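Matte dark tabletops, yes or no?

stelbymom
We're redoing the craft room in November and I am SO close to ordering a charcoal top from Celitz. Talk me into it!

hpons_fan20
Do it!! Mine is matte black and paint colors just pop against it. I do all my card making on it now and my old white one lives in the garage.

Riviere_H
I'd say no. Dust, lint, every crumb. I wiped mine down 3 times a day and gave up. White or plain wood, every time.

yookie
Hervé, you have two cats, lol. I've had a charcoal one for years and love it. No glare from the window at all, even at 3 in the afternoon.
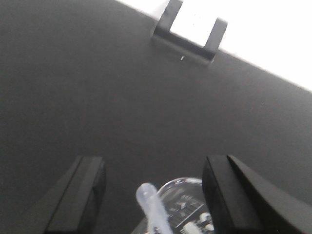 charcoal top, black bracket at the back

stelbymom
Ooh, that gray is exactly the shade I want. Is it hard to keep nice?

yookie
Damp microfiber cloth, 15 seconds, done. Skip the spray polish, it leaves streaks.

Riviere_H
It's a nice color, I'll give you that. Still say get a sample first and leave it out for a week.

stelbymom
Sample ordered! Pruvcombe has a similar one too so I got both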